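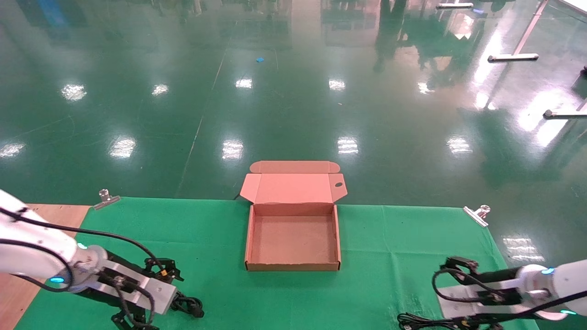 Section 3: Equipment Planning

Publications > Working Papers > Tollbridge Automation Study

Mar 24, 2022
Nuanchan Sangkhawat and Trevor Sandhu

3.1 Costing the two-arm station

Figure 1. Two-arm station at the Marndale site, with an open carton on the cloth-covered table.

The Tollbridge study set out to establish what a small packing firm should set aside before it orders a two-arm station. Quotations were requested from two suppliers, Clodine and Ngui, against the same written specification. Both quoted for the arms and grippers in full. Neither included the table, the work covering or the means of fixing it, and these were therefore entered under a separate heading for site fittings.

The layout in Figure 1 was used as the basis for the list of fittings. The green cloth is held at its far corners by metal clamps, and the carton stands open between the two grippers. Cloths and clamps are cheap, but they are replaced from the running budget of the site and should not be charged to the capital grant. An allowance of 65 pounds a month was made for them. Cartons were costed by the batch, at 400 to a batch, and one batch was ordered for each planned period of trials.

Cabling proved harder to place. Each arm carries its own black cable, and spare sets were priced at 2,745 pounds for the station. The authors recommend that this sum be approved with the original order. At Marndale the spares were left until October, when the capital budget had already closed, and the purchase had to be met from maintenance funds.

Floor space was charged at the internal rate of the site. The area reserved should include room to walk behind the table as well as the reach of both arms. Delivery and training are treated in Section 4.

Contact the editorial office | Copyright Tollbridge Working Papers | Back to top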